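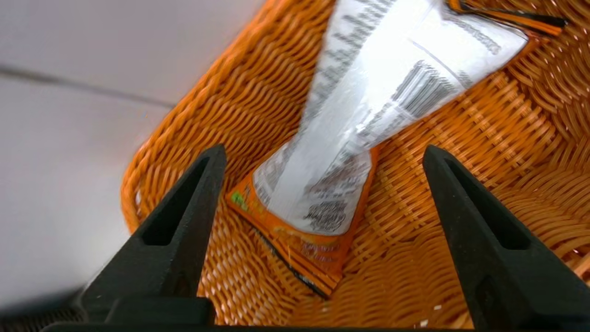

Irnholm Household Sorting Notes

Version 5
Maintainer: Veerle Schouten

Overview

Irnholm is a set of short records on everyday objects kept in open baskets: packaged snacks, towels and similar small household goods. Each record covers one object and the basket it goes with. The set holds 777 records in 19 groups. Groups are named by object type, never by room.

Snack packaging

Bags are recorded as found. A crinkled film bag lying diagonally in an orange woven wicker basket is a typical entry in this group: silver-white body, orange crimped end, dark gray printing in columns. Product names are entered only when the print can be read in full. Blurred lettering is left blank - do not guess from color or layout.

Fields used for bags:

body_color: main color of the film
end_color: color of the sealed end, if different
panel: yes if a nutrition or ingredients panel shows, otherwise no
product: full name as printed, or blank
basket: color and weave

Fill level is not recorded for bags. Film holds its shape whether or not there is much inside, and early entries for this field could not be checked. 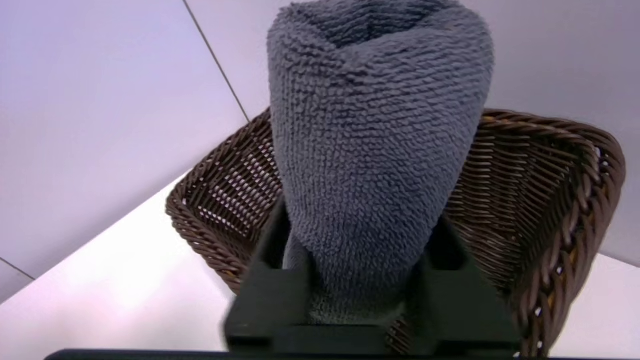
Towels and cloths

Towels are recorded by color, pile and state. State takes one of 4 values: flat, folded, rolled, bunched. Where rolled and bunched cannot be told apart, as with the gray terry towel held upright at the dark brown basket, enter both values separated by a slash. The looped pile on that towel runs in fine horizontal rows and is entered as "ribbed".

Muted blue-gray and slate are both filed under gray. Fiber content is not a field. Terry is a pile type and says nothing about cotton or blends.

Baskets

Baskets have their own table, joined on basket color. Shape is given only when enough of the rim shows. The brown one is entered as rectangular with rounded corners, sides sloping outward, braided rim. Material is entered as "woven" unless a maker's label is present. Rattan and synthetic strand look much the same once dyed, and the Granau list, which tried to separate them, had more than 19 corrections in January.

Known issues

Dewulf import: towel states were stored as free text. Mapped by hand, spelling variants merged.
Brulura import: the basket field sometimes holds the shelf name. Not fixed.
Gray and silver overlap in the color list for film bags. Use silver-white if there is any shine.

Changes

Apr 30, 1999 - panel field added, fill level dropped, slash notation allowed for state.

Corrections go to Veerle Schouten with the record number and the field name.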